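Grolau to Supply Fuvier Drinkware Coating to Hotel Kitchens

Grolau said in September that its Fuvier coating for metal and ceramic drinkware is now open to trade orders.
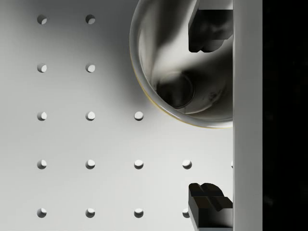

Metal cup on a perforated tabletop.

Fuvier is cured at 200 degrees Celsius and applied in 2 layers. Parts leave the line after 90 minutes. The minimum order is 100 pieces per finish. 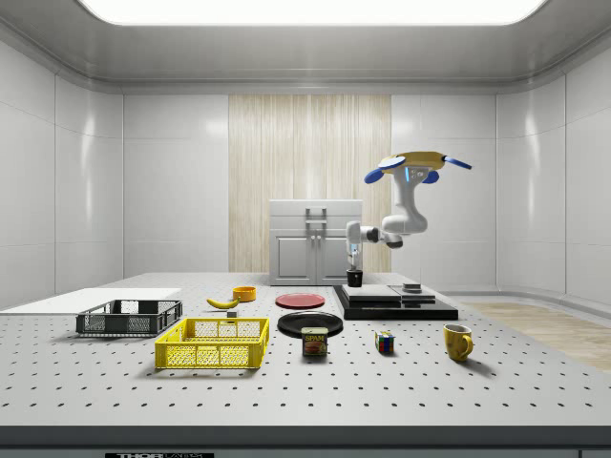

Orders are handled by Brito, which also stocks the Bellix primer. Existing Bellix accounts carry over without a new form.
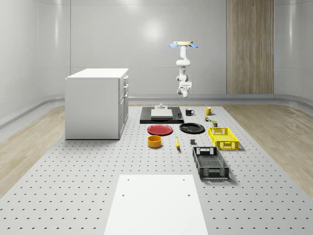
By Serpil Yazıcı, Grolau Press Office

"Lead times are the same for both finishes," said Damián Alvarado, product manager. Data sheets are sent on request.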